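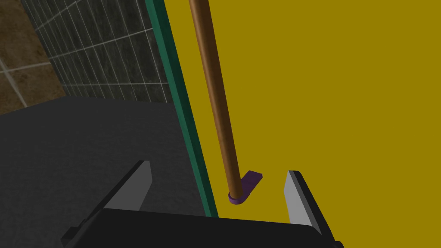
Zernau sells a planner, and most of my visit in October 2026 was spent in front of a monitor watching that planner think. The hardware hall was shut to visitors until after lunch, so the morning was all simulation. Sudheer Ramasamy, who leads the perception side, ran the rendered kitchen tasks for us and took questions while they loaded. The one I kept coming back to has a gripper with its fingers wide open around the purple fitting at the end of a long brown rod, with a plain mustard-yellow panel behind. I asked why the panel was so plain. He said the backgrounds are randomised and this was simply one of them. Fair enough, but a glossy brown rod against flat yellow is about as kind to a segmentation model as you could wish for, and I would have liked to see the ugly ones as well.

The stack has three parts. Kitness is the simulator, Marex turns camera images into object poses, and Kaimal plans the arm's path and decides when to close the fingers. They talk over a message bus that Zernau wrote itself. I asked what was wrong with the existing ones and got a long answer about timing which I didn't fully follow.

Kaimal is the part worth the train fare. It replans every 20 milliseconds, and you can freeze it and step back through the candidate paths it threw away, each with the cost that sank it. I have used planners that cost a good deal more and tell you nothing except "no solution". Sudheer moved a target by hand in the middle of a run and the path bent round to follow it without the usual stutter. He did it again when I asked, in a direction I chose.

Marex I'm less sure of. The slide said 300 simulated trials with a success rate I won't repeat, as success meant the fingers had closed within tolerance of the target. Whether the object was then lifted, or stayed put in the grip, was not scored. A thin rod is exactly the sort of thing that rolls or tilts when you pinch it, and contact in Kitness is, by their own account, "simplified for speed". Somebody at the back asked for the real-arm figures and was told December.

Depth noise is switched off by default, too. I found that in the settings panel while Sudheer was fetching a charger. With it turned on, the pose estimate wandered visibly between updates, and he agreed that it needed filtering.

After lunch we got 15 minutes in the hall. One arm was running, on a task with blocks, using last year's software. The newer build was "being integrated".

Notes for our lot:

- Ask for a trial licence for Kaimal alone. They say it will take poses from other software.
- Don't budget for Marex until we've seen the logs from a real arm, failures included.
- The log viewer exports to plain text, which would suit us.
- Parking is by the north gate. The address on the invitation takes you to a loading bay.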